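How to Keep Sliced Bread on the Counter Without Ruining It

Last updated April 8, 2024
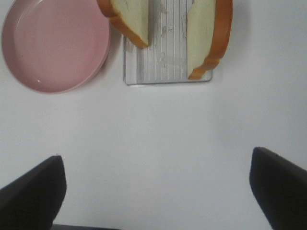

Pink plate, ribbed clear tray, two slices of bread.

I have read a lot of bread storage advice and most of it seems to be written by people selling bread boxes. The Vevora page lists 1,843 reviews for theirs. Fine. I still wanted to see what a cheap ribbed tray could do before spending real money.

The claim is that ridges let air get under the slice so the bottom doesn't go soggy. I believe that for toast. For plain bread sitting out ten minutes before lunch, I doubt you'd notice.

What I do now:

1. Wipe the tray and dry it properly. Water hides between the ribs, and a quick swipe across the top won't get it. Go along the grooves with a folded paper towel.

2. Take out only the slices you plan to eat. Close the bag right away.

3. Lay the slices flat, side by side. Stacking them defeats the ridges, if the ridges do anything.

4. Toasting? Let the slices sit on the ribs for a minute first, then butter them on a plate. Butter in those grooves is miserable to clean – ask me how I know.

5. Cover anything left over, or put it back in the bag. No tray will stop bread from drying out in open air.

A Dukico cooling rack does the same job and drops more crumbs. If you own one, skip the tray. As for freezing the whole loaf, I do that too, and it beats every gadget I've tried.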